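Naomi Swai keeps the grippers in pairs. "One for each hand, and they stay together," she says. "If you mix a left from one set with a right from another, you spend the afternoon calibrating."

Swai manages home recording for Oltham, which rents out hand-held gripper kits to teams that need demonstrations of household work. A kit has 2 grippers, a charger and a case. The customer gets the recordings, checked and sorted by task. Folding clothes is the most requested, and the slowest. 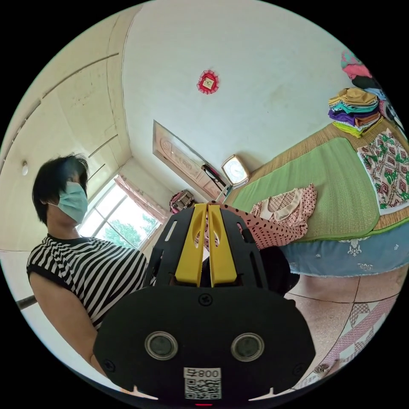
Clothes folding with the Oltham kit, set up on a bed.

Godfrey Masanja, who trains the operators, says most people need a morning before they stop thinking about the fingers. "A collar is the hard part. You want to pinch it with your thumb, and you don't have a thumb. You have two plates." He tells new operators to start with towels and leave blouses for the second day — some ignore him.

He would like a lighter housing. The current one is fine for 30 minutes, he says, and after that the wrist complains. Swai agrees, and says a lighter version, called Dasby, has been in testing since April. She would not give a price for it. 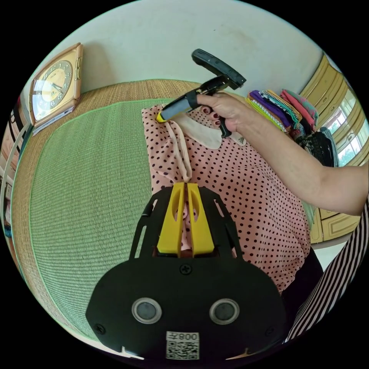

WITBY, July 3, 2018

The rental price today is 85 dollars a day per kit, with the checking charged separately. I asked Swai how much of what comes back is thrown out. "More than customers expect," she said. "The last order was 3,963 clips. We went through every one. Someone drops a sleeve and picks it up again, and we keep that. Someone puts the gripper down and uses their fingers, and we don't."

Masanja was less worried about dropped sleeves. His complaint was with the trigger, which he finds stiff on new units. "It loosens up after a week or so. I'd still change the spring."

Kits can be booked by phone or through the Oltham office. Training is included with the first rental.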